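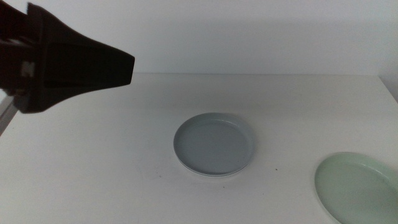

Dirceu Brito
Writer of this blog, amateur of small dishes

I wanted a white table for many years. My wife was afraid of stains, and she had reason, but in May I found one from Hiven and I bought it. White is good for me because I see every crumb, and then I wipe it.

On it I keep two shallow round dishes, one pale blue-gray and one soft green like mint. I looked long for colors that stay quiet on white. The rims are low, so small things are easy to pick up with the fingers – buttons, seeds, the screws of my glasses. In the evening I empty both and put them side by side again, with a little space between.

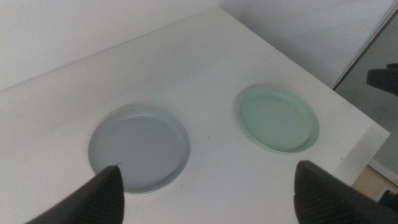
Omoregie wrote to me under the last post that two dishes are too few, and that with 48 of them a person could finally sort a whole button box. Maybe so, but my box has 300 buttons and I only want to separate those with two holes from those with four. The ones with a shank go back in the tin. Next time I will write about the thread.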